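The Price of Picking Things Up
A buyer's view of the gripper budget
September 3, 2023

Every brochure I have read this year puts the arm on the cover. It is the part with the nice curves and the big payload figure, and it is the part that gets approved, because a finance director can look at it and see a machine. The bit on the end that touches the goods is usually a single line near the bottom of the quote, sometimes marked "to be confirmed".

I would like more buyers to be bothered by those three words. When Brindari, a contract packer of toiletries and drinks, went out for prices in January, two of the bids left the gripper to be confirmed. The third, from Clullon, gave it a price and then charged separately for pads, brackets and "object onboarding". Onboarding came to 180 pounds per item. Brindari handles 32 shapes of container in a normal season. You can do that sum yourself, and the sales team would rather you did it after signing.

What does onboarding mean? I asked and got three different answers. The most sensible was that someone closes a gripper on the item by hand, many times over, from different sides, and the recordings are used to train the arm. Clullon's proposal allowed for 1,000 grasps per item. It didn't say who would do them, or who would pay for doing them again when the bottle supplier changes the label.

It is a fair method, and I have no quarrel with it. I do have a quarrel with how small it looks on paper. A water bottle is one of the easier things on any list: upright, stiff enough, with a cap that gives you a clear top.

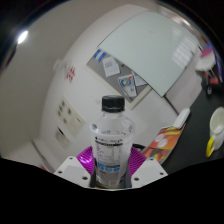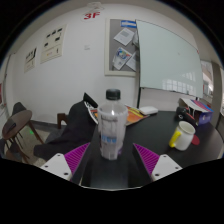 Ribbed pads, white plates, one bottle with a black cap. 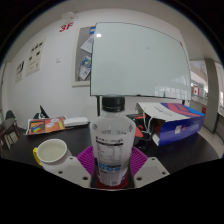 Multiply that by a product list and you have a staffing question, which belongs in the budget as wages. Brindari put it under "commissioning" and allowed 30 hours. I think that is hopeful. Ask your supplier for the hours spent on their last job, and ask to see the failed attempts as well as the good ones.

Pads are the other thing. They wear, and a worn pad may not hold as a new one does. Culo sells its pads in sealed sets, so you buy both sides when one goes. Adams sells them singly but won't say how long it will keep making the present shape. Neither answer would stop me buying, but I would want spares in the first order and the price of the next set fixed in writing.

My own rule is to read a quote from the bottom up. If the gripper, the pads and the training time aren't there, send it back and wait. The arm will still be for sale next month, probably with a discount.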